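Speaker notes: Buying arms on a small budget
Friday afternoon slot, the small room

(Wait for the door to stop banging. Water on the left.)

Hi everybody, thanks for picking this over the coffee line. I'm going to talk about money for the whole slot, so if you came for control theory, the good talk is next door and I won't be hurt.

So. Last June our group at Stestach got told we could have a two-arm tabletop setup, and I got told I was the one buying it. I had never bought anything bigger than a monitor. I did what everyone does, I looked up the price of the arms, doubled it, and sent that off as the budget. Please don't do this!

SLIDE 2, the budget
The number on the slide is $3784. Read it out, let people groan. That is what we spent on everything that wasn't an arm or a gripper. Cables, power, mounts, table, shipping, spare fingers. I had a line in my sheet called "misc" with $312 in it. (Pause. Somebody always laughs here.)

The biggest surprise was shipping. We ordered from Meesuk in three separate boxes as I remembered things, and paid freight three separate times. If you take one thing home, make the list first and order once. Sit with it for a week if you can stand it.

SLIDE 3, quotes
We got quotes from Meesuk and from Tesitlow. Tesitlow looked pricier on page one, but their quote had the power supplies and the cable set in it and the other one didn't, and I spotted that only after I'd signed. Ask for the quote with everything you need to switch the thing on. Use those words, they work.

Also ask what a replacement finger costs and how long it takes to come. Ours were $86 each. Fine for one, less fine when you have two grippers and people learning on them.

SLIDE 4, the stuff on the table
My favorite part. You do not need fancy test objects! We had a page in the proposal for a proper object kit and I'm so glad it got cut. Plastic bins, cups, a piece of cloth, some paper to cover a shiny tabletop. Pick colors you can tell apart on a screen. Buy spares of the boring things, they walk off to the kitchen.

Do put the table in the budget though. Measure it with the arms stretched out, and leave space for the electronics and for cable slack. I measured ours with the arms folded, so we bought two tables. (Don't tell the tape measure story, it runs long.)

SLIDE 5, people time
Setup hours are a cost even when nobody sends you a bill. We run our sessions through Stanitico, and I'd planned one day to get it all talking. Put in a lot more than that and keep the person who's good with connectors away from other projects.

If they ask about leasing: we looked, it didn't suit us, happy to chat after.
If they ask about service plans: we skipped year one, bought it for year two.

Last slide, leave it up during questions.

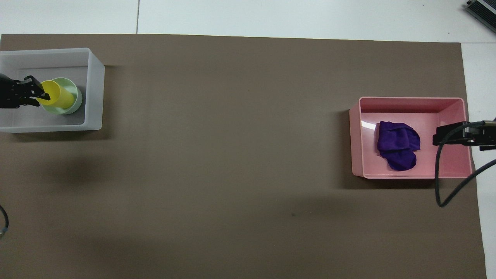 Both grippers at work, one on the yellow cup and one over the pink bin, pointed toward the purple cloth.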